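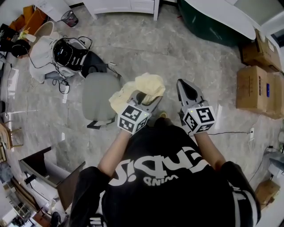
Fig. 1. Cream-coloured cloth, crumpled.

Textiles 1: Handout 4
Creasing, drape and recovery
Rondside College, Room 117
Tutor: Graziella Morelli

Read this before Wednesday's class. You should already have handouts 1 to 3 (fibres, yarns, weave and knit). Bring your swatch book and a soft pencil.

1. What a crease is

A crease is a bend that stays after the force that made it has gone. Any cloth will bend. Whether the bend stays depends on what happens inside the fibres and between the yarns.

When cloth is folded, the fibres on the outside of the fold are stretched and those on the inside are squashed. If the strain is small, the fibres spring back. If it is larger, or if it is held for a long time, parts of the fibre slip past each other and settle in a new position. The yarns also move against one another, and friction can hold them where they have moved to.

So there are two separate causes, fibre and structure, and students often mix them up in written work. A loosely woven linen creases because of its fibre. A very tightly woven polyester can hold a crease because its yarns have no room to slide back.

2. Fibre

Cotton, linen and viscose are all made of cellulose. The long molecules are held to each other by weak links called hydrogen bonds. These break when the fibre is bent, then form again in the bent position. Water makes this much easier, which explains why a cotton shirt creases badly on a humid day and why steam helps to take the creases out again.

Linen is the worst of the common fibres for creasing. It is stiff and does not stretch much before it deforms for good.

Wool recovers well. The fibre has a natural crimp and a coiled molecule that acts a little like a spring. A wool jacket left on a hanger overnight will lose most of its light creases. Wet wool under pressure will take a crease, as in pressed trousers, but it comes out again the next time the cloth gets properly wet.

Silk sits between wool and cotton.

Polyester recovers well at room temperature. Above its softening range it can be set in a new shape, and once it cools the shape is more or less permanent. This is how pleated skirts are made. It also means a crease put in by a hot tumble dryer can be very hard to remove.

Nylon is similar to polyester but takes up more water and sets at a different temperature. Do not assume the same iron setting.

3. Yarn and structure

Twist. Highly twisted yarn is lively and tends to spring back. Crêpe is the usual case. Low twist yarn is softer and flattens more easily.

Thickness. A thick cloth bends in a wider curve than a thin one, so each fibre is strained less. Blankets seldom crease sharply.

Weave. Plain weave has the most crossing points and the least room for yarns to move. Twill and satin have longer floats and usually crease less, other things being equal.

Knit. Loops can change shape and return. Most knits recover better than a woven cloth in the same fibre.

4. Drape

Drape is the way cloth hangs under its own weight. It depends on weight, stiffness and how easily the cloth shears, meaning how easily a square of it can be pushed into a diamond. Paper bends but does not shear, so it will not drape over a ball without folding. Cloth will.

The standard way to measure drape is to lay a round sample over a smaller round disc and look at the shadow it casts from above. A stiff cloth casts a large shadow, a limp one a small shadow with deep waves. The result is given as a drape coefficient, in per cent. A higher figure means a stiffer cloth.

Drape and creasing are not the same thing. Viscose drapes very well and creases very easily.

5. Measuring recovery

We use the angle method. A small strip is folded in half and put under a set weight for a set time. The weight is removed, the strip is left to open, and the angle between the two halves is read off. A strip that stayed folded flat would read 0 degrees. Full recovery would read 180.

Test warp and weft separately, and test with the face side in and the face side out. Condition the samples in the lab overnight. Handle the strips with tweezers, as warmth and moisture from your fingers will change the result.

Worked case. The unfinished cotton in your swatch book (Farina, swatch 42) gave a mean of 72 degrees in the warp and 70 in the weft. The two are usually added together, giving 142. The same cotton with a resin finish (Asico, swatch 30) gave 131 and 124. Work out the total and write it in the margin.

6. Easy-care finishes

Most finishes for cotton work by tying the cellulose molecules together with stronger links that do not break when the cloth is bent. The cloth recovers better, but loses strength and resists rubbing less well. Collars and cuffs show it first. Older finishes could also give off formaldehyde. Low-formaldehyde types are now common.

7. For Wednesday

Choose three swatches. Crush each in your hand while you count slowly to ten, let go, and draw it straight away and again after five minutes. Note fibre, weave and weight beside each drawing.

Reading: Munari reader, chapter 6. Copies are on the shelf at 451 in the library, short loan only.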